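The Strazds

I'd had the advert open on my phone for three nights before I told anyone I wanted it.

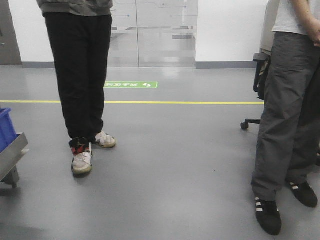
Mārtiņš said I was mad, that a nine-year-old Strazds with 131 thousand on the clock would have me on first-name terms with the breakdown man by Christmas, and had I even looked at what they wanted for a clutch. I had looked. I'd looked at the price of everything, clutches, tyres, the little plastic clip that holds the bonnet stay (four quid, for a clip!), and I still wanted it.

You have to understand I'd been driving my mum's old Sillus for five years by then. It was a good little car and I've nothing bad to say about it except that the heater only did feet, second gear had to be talked into things, and people overtook me going uphill with a look of pity. I'd never picked a car in my life. I'd been handed one. So when the Strazds came up, dark green, the estate, with the big engine that hardly anyone bought, something in me went a bit silly.

The seller was a dealer out in Benilville, Gunetti's, a forecourt with bunting and a kettle. I rang first thing on Thursday and a woman told me it was still there but there'd been a lot of interest. I said I'd be over by two. Then I rang Mārtiņš back and asked if he was doing anything, and he sighed down the phone for so long I thought the line had gone.

He drove us, because he didn't want to arrive in the Sillus. He said it weakened our hand. All the way there he gave me lessons. Don't smile at it. Don't stroke it. Don't say "oh" when they start the engine. Walk round it once, slowly, and then look at a different car. I was to let him mention the money, and when he did I was to gaze off towards the road as if I had a bus to catch.

"And if they say someone else is coming at four?" I asked.

"Someone else is always coming at four."

Well, we pulled in and there it was between a van and a sad silver hatchback, and I said "oh" before I'd got my seatbelt off.

The woman from the phone was Mrs Gunetti herself, small and brisk, with the keys already in her hand. She didn't do any patter. She said it had had one owner, that the rear wiper was slow, that there was a scrape under the back bumper you'd only find lying down, and did we want to take it out. Mārtiņš lay down and found the scrape. He came up looking almost disappointed that she'd been telling the truth.

I drove. We went out past the reservoir and I took it up Chapel Hill, which in the Sillus is a thing you plan for, and it just went. I didn't even change down. I laughed out loud, I couldn't help it, and Mrs Gunetti, who was in the back with her handbag on her knees, said most people did that on the hill. Mārtiņš stared straight ahead. He'd put his hand on the dashboard though, flat, the way you would on a horse.

Back at the forecourt he asked what her best price was. She told him it was on the windscreen. He said the tyres on the front were getting low and she agreed with him. He said the new model was due out in April and these would all drop, and she said they might, and he was welcome to come back in April and see what was left. I was gazing off towards the road so hard my eyes watered.

Then she turned to me and asked what I was driving now.

I told her. I told her about the heater, and second gear, and how my mum had bought it the year she finished at the hospital and used to keep mints in the door pocket, and how there were still a couple in there that I hadn't been able to throw out. I don't know why I told her that. It wasn't in any of the lessons.

She asked if I meant to trade it in. I said I hadn't thought. She said she could give me 25 pounds more than scrap for it, and that if it was her she wouldn't take it.

"Has someone got a drive?" she said. "A bit of spare drive?"

We both looked at Mārtiņš.

"No," he said.

She did the front tyres in the end. She wouldn't move on the price but she did the tyres, and filled the tank, and I signed the papers on the bonnet of the sad silver hatchback with the bunting snapping away over our heads. Mārtiņš read every page twice and initialled things that didn't need it.

I drove home behind him with the heater on all over me. At the top of Chapel Hill he put his indicator on and pulled into the lay-by, so I pulled in after him, thinking something was wrong. He got out and came up to my window and stood there with his hands in his pockets.

"Shove up," he said. "I'll just take it to the bottom and back."

The Sillus is on his drive now, up against the hedge. He starts it on Sundays. He's had the heater out twice.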